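Lab visit, Foltham, July 2018
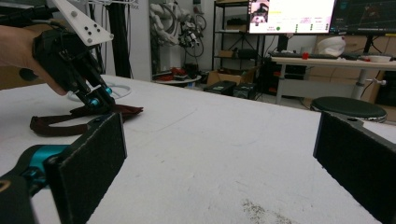 Quick notes before I forget. The main thing at Foltham was the fault, the one Charoen Khamphan had warned us about on the phone. Gripper loses its zero. You close it, fingers shut fine, software still thinks they are open. Hand-held ones like the black one with the cable out the back, pressing on the brown strap. Strap is the worst job for it, thin and flat, so a small error and the tips either miss the cloth or push too hard on the table. Kittipong Wongsuwan lost 21 runs out of 50 to it and didnt know till the evening.

Cause not settled. Charoen says connector, Kittipong says the Leka firmware. They swapped the cable while we stood there, got 23 good closes, then it drifted again. So not only the cable.

Safety side: same reading goes to the arm. Wrong zero there and it squeezes a hand thinking its open. They now stop adn re-zero by hand before anyone reaches in. Tovell should do teh same, I'll write to them.

Coffee good. Parking terrible.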